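Flitalia opens up its kitchen arm set-up routine

FLENDHAM, March – We've had so many messages asking how we look after the arm on our kitchen counter in Flendham that I've finally written the whole thing down, and from today anyone can download it for free!

We call the cell Abella. Every morning at 7.30 I start with the cables. I follow them down the arm by hand, push each connector home and check nothing will snag when the shoulder turns.
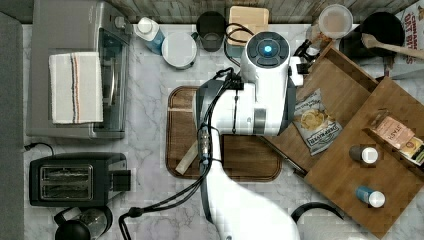 Abella at Flitalia, with the cables running down the side of the arm.

Next comes the gripper. We wipe the camera, check the fixings and run the joints slowly through their full range (I usually have a tea on the go by then). Every 500 hours we swap the cable ties, and at 700 we book a proper service with Gulirov – they stock the spares too.

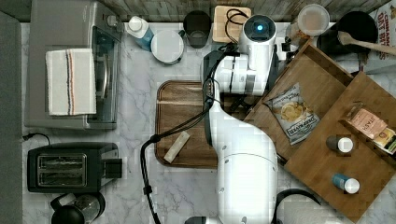

The arm over the dark wooden cutting board, gripper pointing down.

The guide covers up to 179 separate checks, so do put the kettle on first. Copies are on the Flitalia website now, and we'd love to hear what you'd add.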